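# Wire Storage Belongs Below the Work Surface

2024-03-31

Most small kitchens are short of counter, and most advice about small kitchens deals with cupboards. I think the advice is aimed at the wrong part of the room. Cupboard volume can be found almost anywhere, including the hallway. Clear counter beside a sink can't be moved or borrowed, and the item most likely to be sitting on it is a dish rack.

My position is that a dish rack should never stand on a counter. It should be over the basin while the dishes drip and in a drawer once they have stopped. I have held this view since the fit-out at Skeltden, where the kitchen shares a room with the desks and has to be tidied by people with other work to do.

The arrangement has two parts. The first is a drainer of parallel rods that rests across the sink. Water falls into the basin and leaves by the waste. There is no tray to empty and no grey film under the tray to scrub. The second is a wire rack with upright prongs, set in a pull-out drawer under the counter, where plates are kept on edge.

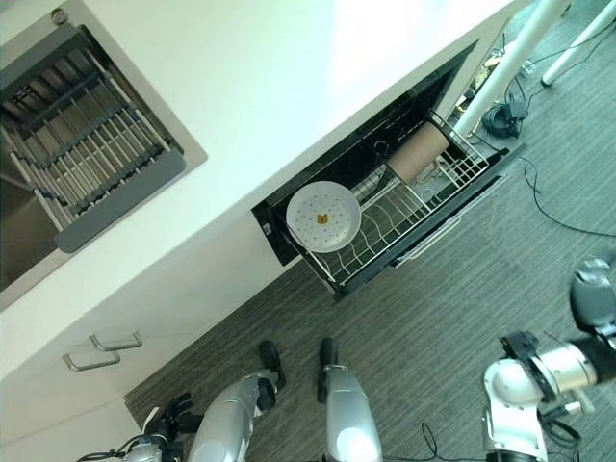
Wenche Tangen, who drew up the cabinet schedule, objected to the drawer on grounds of volume. A stack of plates in a cupboard is compact. The same plates on edge, each with a gap beside it, take up far more room. Her figure for our drawer was 16 dinner plates on edge against 28 in a plain stack of the same footprint, and I don't dispute it. I dispute its relevance. A household or small office that uses six plates at lunch has no need to store 28 of them within reach of the sink.

What the prongs provide is access. Any plate can be lifted out without touching its neighbours. A bowl can go in without first removing three others. A plate put away slightly damp has air on both faces, where a stacked plate has a film of water held against the foot of the one above. I would still leave plates over the sink for 23 minutes or so long as it takes to stop dripping, because a closed drawer is a poor place for standing water and the cabinet base will swell at the joints.

There is a maintenance cost. Wire collects things. Prongs look like a place to put anything long and light, and a cardboard tube will lie across them perfectly well, blocking several slots. I don't think a rule posted on the door fixes this. A second shallow drawer for odds and ends does, and it should be in the plan from the start. The rack should also lift out without tools. The Harnine insert we first priced was screwed to the drawer base at four points, and I would reject it again on that detail alone. Crumbs and limescale gather under the grid, and a rack that can't be lifted is a rack that isn't cleaned.

Carpet close to a kitchen run is the other thing I would change. It is quiet underfoot and it was cheaper than continuing the hard floor, but every wet plate carried over an open drawer passes over it too. A hard strip the depth of the open drawer would have been enough. Hjørdis Öberg put this in her comments in May and was told the budget was closed. She was right.

The same reasoning applies to the desks. Things that live on a desktop because no other place was given to them are in the same class as the dish rack. Cables are the usual case. A wire rack fixed under the desk takes them off the surface and keeps them off the floor, where the vacuum finds them. Open wire is better than a closed tray for this work. A cable can leave at any point, a holder can be hung wherever there is a rail, and a fault can be traced by eye.

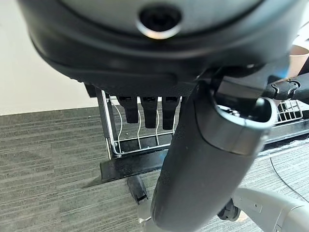 *Under the desk: chrome wire rack with three black holders hung below the top rail and thin white wires running down from them.*

Its weakness is slack. Wires left long will loop toward the bottom of a rack, and over time the loops catch on each other. I would cut or tie to length at installation. The Engström catalogue suggests adding a second basket for surplus cable, and I consider that a way of storing the problem. Shorter leads cost less than a basket.

The usual complaint against all of this is that hidden storage is forgotten storage. For seldom-used equipment I accept that. It doesn't hold for plates, which are handled daily, or for cables, which should be forgotten until one fails. The money is modest in both cases. Our allowance for wire fittings, kitchen and desks together, was $2,000, and the drawer runners took the largest share. Spend it there. A heavy drawer on light runners will sag at the front within a year, and people will go back to leaving plates on the counter.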